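What Does a Press Secretary Do?

When something important happens in a government, many people want to know about it at once. They want to know what the leader thinks, what will happen next, and how much it will cost. A president, a governor or a mayor can't answer every one of those questions in person. The job of answering them usually goes to a press secretary.

"The press" is an old name for reporters. It comes from the printing press, the machine that put ink on newspaper pages. Today the press also includes people who work in radio, on television and online. A press secretary is the person who talks with all of them for someone in government.

Who has a press secretary?

The best known one in the United States works at the White House and speaks for the president. There are many others. Most governors have one. So do many members of Congress and the mayors of large cities. In a small town, the mayor may answer reporters without any help, or a clerk may do it along with other work.

A press secretary isn't elected. Voters choose the mayor or the president, and that person then picks someone for the job. A new leader almost always picks a new press secretary, and sometimes one leader has several of them, one after another.

A day in the job

Let's look at a city called Ladano. The mayor's press secretary there is Nicanor Ibarra. Before he took the job he was a newspaper reporter, so he used to be the one asking the questions.

His day starts at 6 in the morning. He reads the news from Ladano and from Vinano, the next town over, and makes a list of what reporters are likely to ask. Then he calls the people who know the answers. If a water pipe has broken, he calls the water department. If the library is going to close early, he calls the library.

At 9 he meets with the mayor. They talk about what the city has decided and what it hasn't decided yet. He needs to know the difference, or he might announce something that isn't settled.

The briefing is at 2 in the afternoon. A briefing is a meeting where reporters ask questions and the press secretary answers them out loud. It lasts 28 minutes on a quiet day and much longer on a busy one.
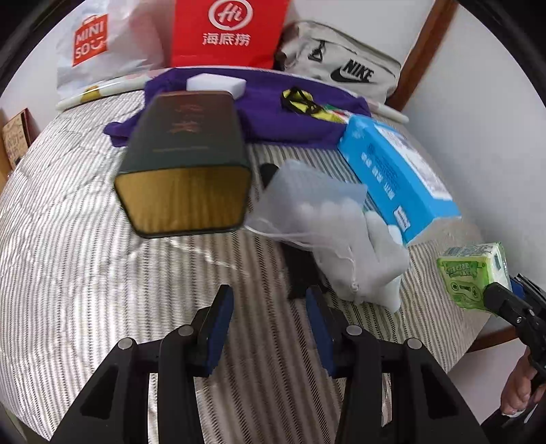
What happens at a briefing?

The press secretary usually begins by reading some news. One day in July, Mr. Ibarra told reporters that the city would fix Iglesias Street and that 1,590 homes would have their trash picked up on a different day while the work went on.

Then the reporters raised their hands. One from the Nenemeo, a local news site, asked why the street hadn't been fixed the year before. Mr. Ibarra said the city had spent that money on a bridge. Another reporter asked whether the work would be done before school started. He didn't know, so he said he would find out, and he sent her the answer that evening.

Reporters may ask the same question two or three times in different words. They do this when they think they haven't been given a full answer. It can sound rude, but it is part of their work.

Does a press secretary have to answer everything?

No. Some things are kept private for good reasons. The police may be looking for someone, or a worker may be sick and not want other people to know. In those cases the press secretary can say, "I can't talk about that."

Sometimes a press secretary doesn't answer because the answer would make the boss look bad. Reporters notice when this happens, and they may write that the question was not answered. They can also ask other people, or request government records and look for themselves.

Whose side is the press secretary on?

A press secretary works for the leader and explains things the way the leader sees them. That means you are hearing one side. A good press secretary still has to tell the truth. Reporters who have been told something false will stop believing that person, and then it is hard to do the job at all.

This is why it helps to read more than one story about the same event. One story may tell you what the mayor's office said. Another may include people who disagree, such as members of the city council or families who live on the street.

How do people get this job?

There is no special school for press secretaries. Many studied writing, history or government in college. Some were reporters first. Others worked on election campaigns, where they wrote speeches or answered phones. All of them have to read quickly, write clearly and stay calm when several people are talking to them at once.

Words to know

Briefing: a meeting where reporters are given news and can ask questions.

Press release: a short written announcement sent to reporters.

On the record: said in a way that reporters may print, along with the speaker's name.

Spokesperson: anyone who speaks for another person or a group. A press secretary is one kind of spokesperson.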